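Pestik withdraws two-arm bench robot claims after gripper fault

FOR IMMEDIATE RELEASE
3/25/25

Pestik, the independent testing workshop, has today published its findings on the fault that stopped its trial of a two-arm bench robot running the Urkari control software. The short version is that the arms kept closing after they had been told to stop. The longer version is less flattering to everyone involved, this workshop included.

The trial began in September. Urkari's supplier, Jandico, had described the software as ready for "shared bench work", meaning a person could sit at the same table as the arms while they picked up and put away small objects. Pestik was asked to check that claim. We were also, at the time, rather too willing to believe it, and an earlier notice on this website called the system "promising and safe to sit beside". That notice has been taken down. We had no business using the word safe on the strength of two days of watching.

What went wrong

The fault showed up during a packing task in which both grippers work over one small open case. When the two grippers came close to each other, the software sometimes lost track of which arm had been given the last order. A stop command meant for both arms reached only one of them. The other carried on with its last movement, in most cases closing its fingers on whatever lay between them.

Pestik ran the task 1210 times before calling a halt. The late closing was recorded in 19 of those runs. On each occasion the operator pressed the hardware stop, which cuts power to the arms and does not depend on the software at all. It worked every time. No one was hurt. Two pens were crushed, along with the hinge of a case, and the total damage would not fill a shoebox.

Jandico has pointed to the small number of failures as a sign that the system is basically sound. We don't accept that. A stop command is the one order that a machine has to obey, and a stop that works most of the time is a stop that people will learn to trust just before it lets them down. The supplier's own leaflet says the system has been through 2000 hours of "trouble-free running". We asked to see the records behind that figure. So far we have been sent a summary with no dates in it, and it does not say whether the two arms were ever working close together during those hours.

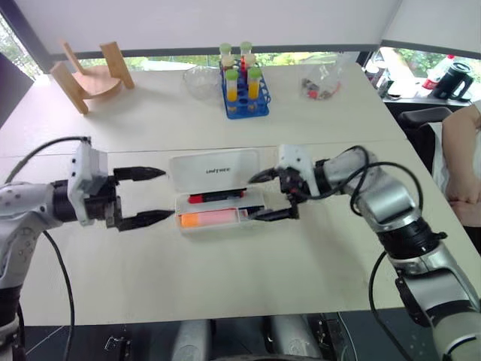 Packing a case is a dull job, and that was the point of choosing it. The objects are light, the movements are short, and the grippers have to share a very small space. Most of the demonstrations we had seen before the trial kept the arms well apart, one sorting on the left and the other on the right, which makes for a tidy show and would never have brought this fault to light. Anyone buying on the basis of such a demonstration should ask for the arms to be brought together and then stopped.

The argument about the cause

Jandico first told us that the trouble lay in our cables. We changed them. It then suggested that our operators were pressing the software stop too soon after giving a movement order. We think that is a remarkable thing to say about a stop button, and we have told them so in writing.

The engineering firm Espinoza was then brought in to look at the command logs. Its report found that messages to the two arms were placed in a single queue, and that a stop could be dropped when the queue was busy. Espinoza found no fault in the arms or the grippers themselves. Its report also notes that the fault could be repeated on a test bench with no arms attached, which ought to settle the matter of the cables.

An update to Urkari has since been issued. According to Jandico, it "fully resolves" the problem. Pestik has run the update for nearly 90 hours and has not seen the fault come back. We would like that to be good news, but the fault was rare to begin with and a quiet spell proves very little. The update notes are four lines long. They do not say how the queue was changed, or whether anyone outside the company has checked it.

What Pestik is asking for

Pestik is asking Jandico to publish the full running records, to give stop commands their own path to each arm, and to drop the phrase "shared bench work" from its sales material until the change has been independently checked. Jandico has agreed to consider the first of these. It has not replied on the other two.

Anyone already using the Urkari software with two arms should keep the hardware stop within reach, stay back from the grippers while they are powered, and avoid relying on the software stop alone. This applies to updated systems as well.

Our own rules have changed too. Pestik will no longer publish a view on the safety of any machine before the full trial is over, and suppliers will not be shown a draft of our findings before release, as Jandico was with the notice we have now withdrawn.

The full report, including the Espinoza findings and the log of all recorded faults, can be had on request from the Pestik press office. Jandico's written replies are printed at the back without cuts.

ENDS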